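Courses > Home and Storage Skills > Unit 4 > Handout: Baskets and small soft things

Unit 4. Keeping small soft things in one basket

In the last unit we worked with shelves and boxes with lids. In this unit we stay with open baskets, and with the kind of thing that most families have too many of: soft toys, gloves, scarves, doll's clothes. These things have no fixed shape. They press together easily and they come apart again easily, and for this reason the packing is different from the packing of books or tins.

Please read this handout before the practical hour. You need to bring one basket with you, not deeper than 40 cm, and a bag of mixed soft things from home. If you have no basket, there are some in the Prydderch room, in the low cupboard.

4.1 Choosing the basket

A basket for daily use must be possible to lift with one hand when it is full. Look first at the handles. A handle which stands up over the basket is good for carrying but makes it difficult to put the basket on a low shelf. A handle opening in the side wall takes no extra room. Put your fingers through it before you buy, as some openings are too narrow for an adult hand, or have rough ends of cane inside.

The sides should be stiff enough to stand when you lean on them a little. In the Plotmont exercise last term several students chose very soft fabric baskets, and the walls folded outwards as soon as the basket was three quarters full.

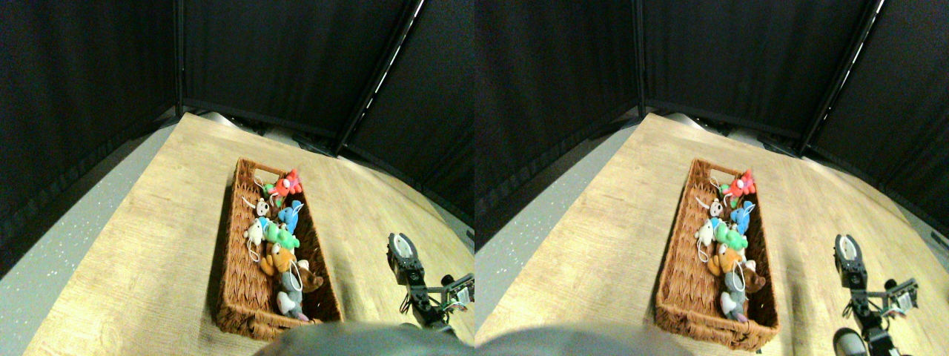
Packing soft toys begins with sorting by size. Put the large ones in another place, for example on a bed or a chair, and keep for the basket only those that are smaller than your two hands together. Fill from the two short ends towards the middle, and turn each toy until it finds its place against its neighbour. In a rectangular wicker basket like the one with the small animals, the corners are easily wasted, so a toy with long ears or thin limbs can go there and a round bear can lie nearer the middle. Strong colours also help the eye: a bright red toy at one end, or a bright green one lying across the middle, is found quickly by a child even when the basket is tightly packed. Loops of string are a small problem. The white sheep-like toy has such a loop, and a loop of this kind can catch on the wicker or on another toy, so tuck it under before you press the toy down.

4.2 How full is full

We use a simple rule in this course. The basket is full when nothing stands higher than a hand's width over the rim. After this point every new toy pushes another one out.

Press down with a flat hand, count to three and let go. If the contents rise again very much – this happens with new toys especially – take two pieces out and try again.

4.3 Cleaning

Wicker keeps dust in the weave. Brush it with a dry brush along the direction of the cane, then wipe with a damp cloth and leave it in the air, but not beside a heater. The toys should be washed according to their labels. Do not put them back until they are dry in the middle also, which for a thick toy can take about 50 hours in winter.

4.4 Task for next time

Pack your own basket at home and write half a page on it. Say what you left out and where you put it. Use the Kerkis sheet for the measurements, in centimetres, and bring the sheet with you to the practical hour.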